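Esadthorpe library to close until February for floor and heating work

Esadthorpe's public library will shut its doors at 5 p.m. on the last day of the month and stay closed until February while crews replace the boiler and rebuild the floor of the main reading room.

The building on Vidal Street opened in 1858 as a grain exchange and has been a library for most of its life since. The floor in the reading room has been sinking along the north wall for several years. Engineers who inspected it in the spring found that many of the joists underneath had rotted where they meet the stone, and the city moved the tall shelves away from that wall as a precaution.

The council approved the repairs at its last meeting, along with a new boiler, new radiators on the ground floor and a ramp at the side entrance. The contract went to Gendov, a building firm that repaired the roof of the town's covered market two years ago. The company will take out the floor in sections, starting at the north wall, and 208 joists are to be replaced.

During the closure, a smaller branch will run out of the former Zirnton furniture showroom, across from the bus station. It will open at 10 a.m. and close at 6 p.m., with a late opening until 8 p.m. once a week. The showroom has space for new fiction, large print books, children's picture books and a rack of newspapers. There will be four public computers, down from the 11 in the main building, and bookings will be limited to 45 minutes when others are waiting.
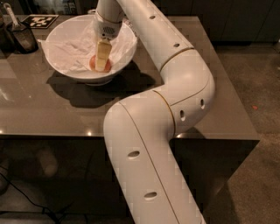
Staff report, Esadthorpe

Readers will be able to borrow up to 20 items at a time before the doors close, double the usual limit. Anything checked out in the final two weeks will be due back after the main library reopens, and no fines will be charged on those loans. Items on hold for another reader are not covered and keep their normal due dates.

Holds can still be placed online, but only for books kept at the showroom or borrowed from other towns. The rest of the collection will be boxed and moved to a city storage building, and the library said it will not be able to fetch single titles from there. The book drop on Vidal Street will be sealed on closing day. A new one has been put in beside the showroom entrance and is already in use.

The local history room is moving separately. Its maps, parish records and bound newspapers will go to the county archive, where they can be seen by appointment. Requests should be made at least three working days ahead. The collection of glass negatives will be packed away and will not be available at all until the spring, when a conservator is due to check it.

Story time for children under five will continue at the showroom in the mornings. The homework club moves to the middle school cafeteria, and the two evening book groups will meet in the upstairs room of the town hall. The chess group has not yet found a place to play. The winter used book sale, normally held in the library lobby, has been canceled, and donations of books will not be accepted during the closure.

At the council meeting, several residents asked why the work could not wait until summer, when the library is quieter. The city's buildings office said the old boiler had failed twice last winter and that parts for it are no longer made. Putting off the floor would also have meant lifting the new heating pipes a few months after they were laid, the office said.

Neighbors on Vidal Street were told to expect noise between 8 a.m. and 4 p.m. The side lane will be closed to cars for the whole project, and six parking spaces in front of the building will be taken up by a dumpster and a site trailer. Foot traffic will be sent to the other side of the street while the old boiler is lifted out - a job expected to take one morning.

A public notice with the new hours is posted at the library and the town hall. Questions about cards, loans and room bookings can be taken at the main desk until closing day, and after that at the showroom. The library's phone number stays the same.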